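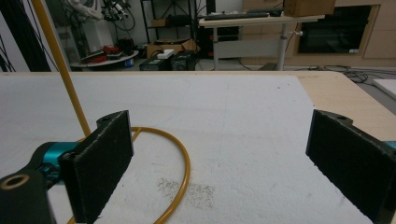

What is the foam board on the workshop tables for?
It protects the wood underneath and gives people a surface they can mark in pencil.

26 October 2020

The Gwynne workshop in Trurkport has ordered 43 new sheets of white foam board for its worktables. Danica Dimitriou, who runs the workshop, said the old sheets had been in use since January and many were speckled and worn. Tables will be re-covered over 14 days – three at a time – and stay open for use. Old sheets can be picked up free at the front desk.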